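**Ticket 248 — Reststead booking calendar shows every cabin as taken**
Status: open, again
Opened: July 2025

**Reported:** Guests trying to book get "No availability" for all dates. We have 30 cabins and, as of this morning, a great deal of availability.

**Tried so far**

- Cleared the cache. Cleared it again with more conviction.
- Turned off the Femer payment plugin. Calendar still full, and now we couldn't take money either. Turned it back on.
- Asked Natell hosting whether anything had changed on their side. They said no, then sent a survey.
- Checked the sync log. It has 900 lines, all of which say `OK`.

**Found:** The Říha cabin was renamed last week. The export writes the Ř as a question mark, the import chokes on it, and the calendar takes the cautious view that everything is booked until further notice. Renamed it "Riha" as a test and 2 minutes later all dates opened up.

**Still broken:** The owners want their Ř back, and fair enough. I've set the export to UTF-8 and the setting reverts on save, so this goes up to Natell with the log attached. Please don't rename anything else until they answer, and leave the sync on manual. I'll be slow to reply this afternoon — send anything urgent to the front desk.

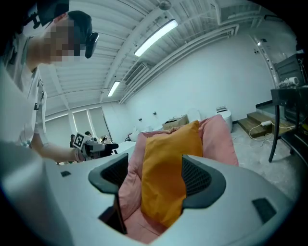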